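Who Reads the Minutes? A Student Accountability Project in Virnbridge
By Shazia Mengal
Jun 21, 2018
Print this page | E-mail this page

Our project began with a locked filing cabinet. The student council at our college in Virnbridge had a travel fund, the fund had rules, and the rules were in the cabinet. The key was with the council's last secretary, who had graduated and moved away.

I proposed a simple question for my civic leadership course: if a student wants to know how the council spends its money, can she find out? I was told this was too small a question. After one semester with it I can report that it was plenty big.

Method

There were three of us on the team, and we called ourselves Pultemeo, a name we picked at one in the morning and had to keep because it was already on the form. We put a one-page survey under doors in Shaikh Hall, 200 copies in all, and got 49 back. We also wrote to every student group that had asked the council for money in the past year and requested the paperwork. Last, we sat in on council meetings, which are open to all students under the bylaws. The council was surprised to learn this and very nice about it.

The survey asked whether the student had voted in the last council election, whether she could name one thing the council had paid for, and whether she had ever thought of running. The last question was my idea. Women make up more than half of our college and had two seats on the council, and I wanted to know where the rest of us had gone.

Findings

Of the 49 who answered, 12 could name something the council had paid for. Most of those named the spring concert, which was in fact paid for by the alumni office. One named the filing cabinet – I suspect a friend of the project.

On running for office, the answers were longer than the space we left for them. Several women wrote that they had done the work of a council member for years without the title. They booked the rooms, wrote the letters and chased the signatures, and then somebody else gave the speech. Others said the meetings ran too late and that the notice calling for candidates went up after the deadline for candidates. 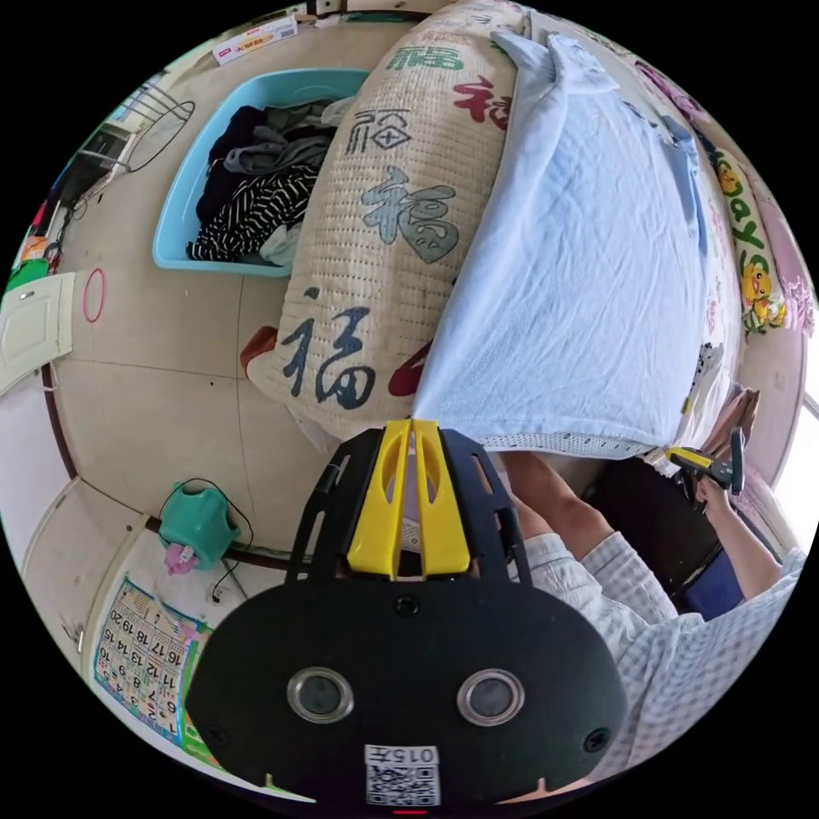 Farida wrote on the back of her survey that she had tried to run in August and was asked who would be "the main person" on her ticket. She had put down one name on it, her own. She added that she would try again if somebody showed her where the form was kept. We have since shown her.

The money was harder. The council's yearly budget is $3000, so we were not expecting a yacht. We found receipts for a little over half of it. The rest was described in the minutes as "various," a word that appears on nearly every page and has never once been questioned from the floor. I do not think anyone stole anything. I think people bought pizza and lost the slip.

What we did next

We wrote a two-page guide called Wastura, which covers how to ask for the minutes, how to read them and how to file for a seat. The council agreed to post its spending at the end of each month. The first posting was late, and one line in it said "various," but the line had a receipt attached.

Limits of the study

Forty-nine answers from one dorm are not the whole college. Students who fill out a survey about the council are probably the ones who already have feelings about it. I also became a candidate myself halfway through, which my adviser says I must disclose, and I do so here. My teammates finished the survey tallies without me.

The cabinet was opened in the last week of term with a screwdriver. It held the travel rules, a stapler and a set of minutes from before any of us enrolled. The travel rules fit on one page, and the fund they describe was closed years ago.

Contact the Student Projects Office | Copyright 2018 | Back to top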